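Westach grip drift

Westach grip drift is a fault in handheld two-finger grippers of the Westach type, in which the recorded opening of the fingers slowly departs from the real opening. It was first described by Ritva Lahtinen at the Clotdale laboratory, during a cup unstacking project.

Of 2739 recorded demonstrations, 392 were affected. A robot arm trained on the data closed too far and crushed paper cups – in a few trials it also pulled down the whole stack. Lahtinen traced the fault to a loose pivot screw, which let the angle sensor slip a little at each closing.

Damian Kofler later proposed a zero check, in which the operator closes the empty fingers fully before every session and compares the reading with a stored value. Recordings that fail the check are discarded.

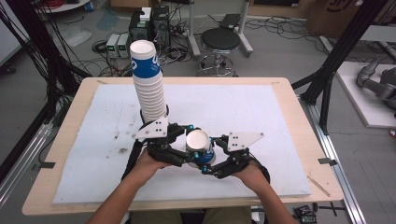
Handheld gripper with a paper cup between its fingertips, in front of a stack of cups.

The fault is sometimes confused with Gakis slip, where the object itself moves between the fingers and the sensor reading stays correct.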